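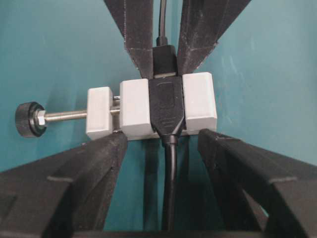
Grotell cable clamp: my review after a month at the bench

I bought this little clamp with my own money after Rochelle Dvorak raved about hers, and I've been using it most evenings since. I fix cables and small electronics for friends (and friends of friends, it's getting out of hand), so I wanted something to hold a plug upright while I fuss with the other end. My old method was a rubber band and a binder clip, if that tells you anything.

The layout is about as simple as it gets. You have white blocks in a row, a threaded rod coming in from the side, and a round black knob with fine ridges on it. Drop the plug in the gap, turn the knob, done! I love that knob. It's easy to grip even when my fingers are greasy, and I can feel the moment it starts to bite, so I haven't cracked a housing yet. The cable hangs straight down out of the way, and the top of the plug stays open so you can push a USB connector in or pull it out with one hand.

Now the gripes. The white shows every smudge. I wipe mine down with rubbing alcohol and it still looks tired next to the day I unboxed it. The rod could also use a drop of oil, mine squeaked for the first 12 turns or so and then again a week later. And the instructions are two pages of tiny print that never mention how tight is too tight.

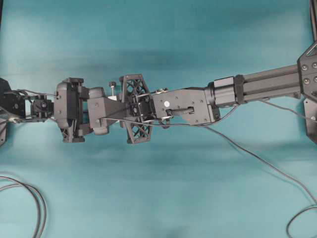 I also tried the Waltow version that Booker Rosenthal lent me, which has a lever where this one has a knob. Faster, sure, but it either held too hard or let go completely, and I went back to the Grotell after two evenings. If you do the same plug over and over you might feel differently. I switch between fat ones and skinny ones all night, so turning a knob suits me fine.

One tip: screw it down to something heavy before you start pulling on connectors. I skipped that at first and chased it all over the bench.

Four stars out of 5 from me. I'd give it the last one if they sold it in dark gray, and I've already emailed to ask.

Posted 17 Apr 2022 by Elspeth Innes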